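The Gripper That Ate My September

I had budgeted one weekend for the hand-held gripper. One! By the end of September I was still at it, and the folks at the Flisodby shared workshop had stopped asking how it was going and started asking whether I wanted coffee.

The plan was simple enough. I wanted a gripper you hold and squeeze yourself, with soft fingers and a camera, so I could show my little arm at home how to pick things up instead of typing in positions all night. I started from the Skokotell plans, which are free and mostly clear, and printed the shell in gray because gray was what I had – 33 hours on the machine, not counting the two shells I threw away.

The fingers were the fun part (and the part I redid most). They're soft and black with a fine mesh texture, and my first pair was so floppy that a plum just slid out the bottom. A stiffer filament from Prorna fixed that, though it printed at a crawl and strung like melted cheese.
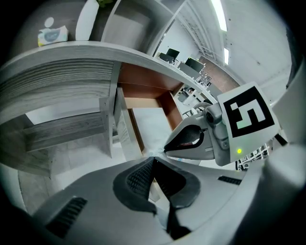 Then came the software, which I'd been putting off. The tracking looks for a square black and white marker, and mine kept losing it whenever I turned my wrist too fast. I bumped the camera up to 60 frames a second and that helped a lot! I also found out I had typed the marker size in wrong, so every grab landed a little short of where it should.

Lamrani, the parts shop I buy from, sells a ready-made version for over 2000 dollars. Mine cost a lot less if you don't count my evenings, and I'm not going to. Next I want to swap the squeeze trigger for one with a lighter spring, as my thumb is sore after an hour of sorting socks.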